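Applied Automation 2, handout 7
Picking a bench kit: the Listier two-arm cell
Notes by Simão Aguiar, corrections to me or to Evdokia Sotiropoulos
Version March 19, 2023

Read before lab. Bring the quote sheet from handout 6, we will fill in the right hand column together.

1. What is being sold

Listier sells a two-arm bench cell to schools and small shops. Comes as a package: arms, rail, table, walls, control software, one year of support. You can also buy the arms bare and build your own table. Cheaper on paper. Ask Savvas Fragkou how long his table took.

List price for the starter package is 2,000 per arm, before tax and shipping. Two arms, so do the multiplication yourselves before you write "2,000" in the cost box, half of last year's group didn't.

Not in the starter price:
- spare fingers
- extra wrist cameras
- second year of support
- training day (remote or on site)

Rival quotes for the comparison table are Jakberg (one bigger arm, closed software) and Eskola (two arms, no enclosure, you supply the computer). Both in handout 6. Don't compare headline prices, compare what it costs to get to a first working pick.

2. Layout

Both arms on one rail, facing inward, shared space in the middle. Sounds obvious but it decides everything else. Reach overlaps in the center, so handovers and two-handed jobs go there. Outer corners are one arm only. Behind the arms, forget it.

White table, pale walls. Good for even light. Bad for white parts and worse for clear ones. Soft clear plastic is the hardest thing on the vendor's task list: overhead camera gets a few gray outlines and reflections, and the shape isn't the same twice. If your application is bagging or film, make the vendor run YOUR bag, not theirs.

Cable routing matters more than students think. Look for clips along the links, some slack at the joints, and a duct by the rail. A cable that pulls tight at full reach will fail, only question is when. Note the boards hung below the rail too, easy to get at, also easy to knock with a knee or a bag strap. 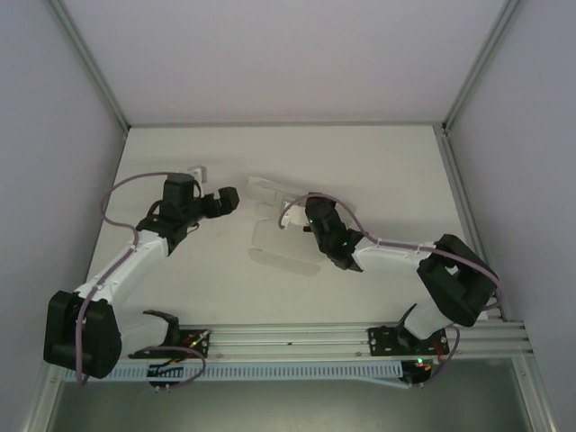
3. Grippers and fingers

Fingers are a wear item. Treat them like tires. Any quote without a price for fingers is not finished.

Two broad types in the catalog:

Stiff fingers. Precise, good on small hard parts, will mark cardboard and dent thin plastic.

Lattice fingers. Ribs with openings between them, so the finger gives when it meets a surface. Forgiving on boxes, flaps, odd edges. Less exact. You lose some feel for where the tip really is, and thin gaps are hard to get into.

Cartons are a fair test for the second type. A flap is two surfaces close together, and the finger has to end up on the correct side of the right one. From the fixed view you often can't tell. From the wrist you can see the fold and the gap, but only if the box leaves you something to see past. Up close a panel can fill half the view and then you have lost the rest of the table. This is the main argument for paying for both cameras, and in Evdokia's opinion the only add-on worth having in year one.

Things to write down while watching a carton trial:
- where the finger touches first, edge or face
- does the finger bend before the board does
- can you see the flap edge in the wrist view at that moment
- what the operator does next, back off or push

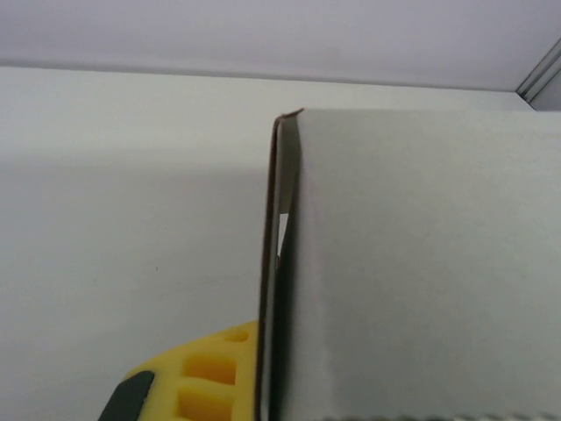 Fig. 2. Wrist view, yellow finger at the folded edge of the carton.

4. Software and service

Control software is called Plestorus. Licence is per cell, not per arm (check this against your quote, the older sheets say otherwise). Records, replays, lets you step through a run. Export works but the file names are a mess.

Service side, from the call Wichai Sriwong had with the sales office:
- swap-out for a dead motor: they ship, you fit it
- remote help in office hours, their time zone
- on-site visit is extra and they want notice
- next software release planned for May, no promise on what is in it

Fitting a motor yourself is fine if you have somebody who has done it. If not, budget around 20 minutes for the screws and a lot longer for recalibrating.

5. My view so far

Good for teaching and for trying ideas. Open enough that you can see what went wrong. Wouldn't put it on a production line and Listier doesn't claim you should. Enclosure is worth having just for the light. Weak points: clear objects, finger pricing, documentation that asumes you already own one.

Eftychia Tsakiris disagrees on the enclosure, thinks it gets in the way when you reset parts by hand. Fair point. She'll make the case in lab, have an opinion ready.

6. For lab

Groups of 2. Each group picks one task, either soft plastic or carton, and writes a one page buying recomendation for a client who only does that task.

Has to include:
- total cost to first working pick, with your assumptions
- which fingers, which cameras, and why
- one thing you would ask the vendor to demonstrate before signing
- one reason to buy from Jakberg or Eskola instead

No brochure language please. If you copy "seamless" out of the catalog I will circle it.

Reading: catalog pages on fingers and cameras, then the support terms, small print included. Skip the section on mobile bases, we don't cover it this term.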